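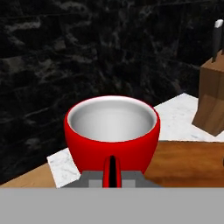
# Presupuestar la simulación antes que el brazo

Las instituciones que incorporan robots de manipulación a sus laboratorios suelen ordenar el gasto de la misma manera: primero el brazo, después la pinza y, con lo que reste, el software. A mi juicio, ese orden debería invertirse. La partida de simulación merece aprobarse en primer lugar, con dotación propia y con un responsable designado.

El plan de equipamiento que se debate en Dravthorpe ofrece un buen punto de partida. La propuesta inicial, redactada en febrero por Arne Seidel, preveía la compra de 6 brazos a Böttcher y remitía el entorno simulado a una nota al pie. La revisión de Huguette Courtois separa ambos conceptos y aplaza la mitad de las unidades hasta disponer de resultados con tareas domésticas sencillas: sujetar una taza, retirarla de una encimera, dejarla sobre una tabla. Considero acertada la revisión, aunque se queda corta en un aspecto que expongo más adelante.

El argumento contrario es conocido y debe tomarse en serio. Mostafa Kamel sostiene que una taza simulada no pesa, no resbala y no se rompe como una real, y que todo euro destinado a modelos se resta de la experiencia directa. Tiene razón en cuanto a los límites: el contacto entre los dedos y un asa es precisamente el punto en que los simuladores exigen mayor cautela. De ello se sigue la necesidad de reservar horas de contraste con equipo físico. No se sigue que convenga adquirir todo el equipo el primer día.

Un brazo comprado sin plan de trabajo envejece en su embalaje. Los contratos de mantenimiento corren desde la entrega, y la garantía también. En el ejercicio anterior, el centro abonó 11 meses de servicio por una unidad que acumuló 381 horas de uso — una cifra que ningún gestor defendería ante su consejo si se le presentara aislada.

La simulación, por su parte, tampoco es gratuita. La oferta de Erketti incluye licencias, pero deja fuera el tiempo de quien modela los objetos, ajusta los materiales y corrige las colisiones. Svenja Mühlbauer estima que esa labor puede absorber hasta un 28 % de la partida. El documento de Courtois no la recoge, y ahí reside su carencia principal. Un presupuesto que paga la herramienta y omite a la persona que la maneja está incompleto.

Propongo, por tanto, que el pliego definitivo contenga una línea específica de personal técnico, que condicione la segunda entrega de brazos a ensayos documentados y que exija a los proveedores modelos digitales de sus pinzas en formato abierto. Esta última cláusula apenas encarece la compra y evita depender de un único fabricante cuando llegue la renovación.

Elis Prosser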